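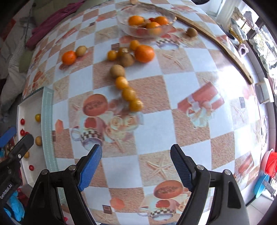
Fruit and vegetables on a checked tablecloth.

Miroslava Šimek had the soup on before I'd even got my coat off. "Sit, sit," she said, pointing me at the chair with the good cushion. "You ask and I'll chop."

I'd driven out to Vitthorpe to talk to her about the Friday suppers at Procházka, the little lunch place she ran on Janlow Street until she handed over the keys this winter. I ate there a lot in my twenties, mostly when I was broke, and I've never had dumplings like those anywhere else. So yes, I was a bit starstruck by a woman in house slippers!

She's 71 now and she started cooking for money at 27, which she says was an accident. The man who owned the place needed someone for two weeks. "He went to visit his sister in Arnell and he came back with a fiancée," she told me. "After that he didn't care so much about soup. So I cared about it."

I asked what was on the menu in those early days and she laughed so hard she had to put the knife down. "Menu! There was one thing. If you didn't like it, there was bread."

The suppers came later. Regulars kept asking her to stay open on Fridays, and she finally said she'd do it if everybody ate the same meal at the same time, at one long table. You paid at the door and you sat where there was a chair. I remember being wedged between a dentist and a guy who fixed accordions, and the three of us arguing about cabbage for most of an hour — happily, I should say.

"People were shy for the first ten minutes," she said. "Then you bring out a big bowl and somebody has to pass it. You can't be shy with a heavy bowl."

Kvido Kuruc, who washed dishes for her for 11 years and now runs the kitchen himself, had come by with a bag of rolls and stayed for the whole conversation. He's quiet until you get him going on caraway seed. He wants to toast it. She doesn't.

"It gets bitter," she said.

"It gets bitter if you burn it," he said.

"And you burn it."

They've been having this fight since his second week, apparently, and I don't think either of them wants to win. I did ask which way the restaurant does it now. Kvido looked at the ceiling. Miroslava looked at Kvido.

I wondered whether she misses it. She took a while over that one (the soup got stirred twice). "I miss Friday at five o'clock," she said. "Everything is ready and the door is still shut. I don't miss my knees on Saturday."

She still bakes for the place when she feels like it, usually the plum cake, and she still won't write the recipe down. Kvido has tried to copy it by watching her hands. He says his is close. She says his is "a cake."

We ate at the kitchen table, with caraway in the soup, untoasted. I had two bowls and she sent me home with a jar of it, plus four of Kvido's rolls for the drive.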